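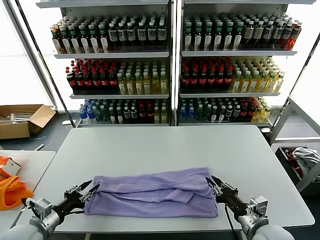

Ritard Fold Station - two-arm garment folding for small shops and mixed-use stores. Built for places where the folding table gets squeezed in wherever there's room, next to stock, next to a returns bin, wherever. A plain table does fine, no special surface. One two-finger gripper on each side of the garment, so a shirt gets handled from both edges, even with drinks shelving right behind the table. Ships from our Delano warehouse, ready to bolt down.

What changes for staff

Less standing and folding, mostly. At the Barredo store the evening crew used to fold until close, now they load the station, check the pile, go back to customers. Somebody still has to do the checking. Collars and anything with a hood - still by hand, we don't pretend otherwise. Nobody lost hours over it, but the jobs did shift around and people wanted to know that up front. Tell your team early.

Training is one 60 minute session, 3 people max per session. After that most staff can start, pause and clear a jam on there own. Pause button is big. Use it.
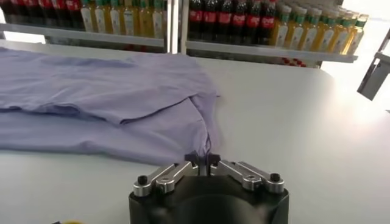
Thin fabrics: use the soft pinch setting, comes preloaded. Heavy sweatshirts need the wide fingertips (sold seperately, 219 per pair). Swap takes a hex key and a bit of patience the first time.

In the box - two arms, two grippers, controller, cables, wall chart for staff. Table not included.

Lease: 2240 per month, service visits included. Purchase price on request. Zenetti controllers from older Ritard stations will work but need the January update first, call before ordering.

Lead time depends on arm stock. Ask us. Spare fingertips and cables usually go out same day if ordered before noon.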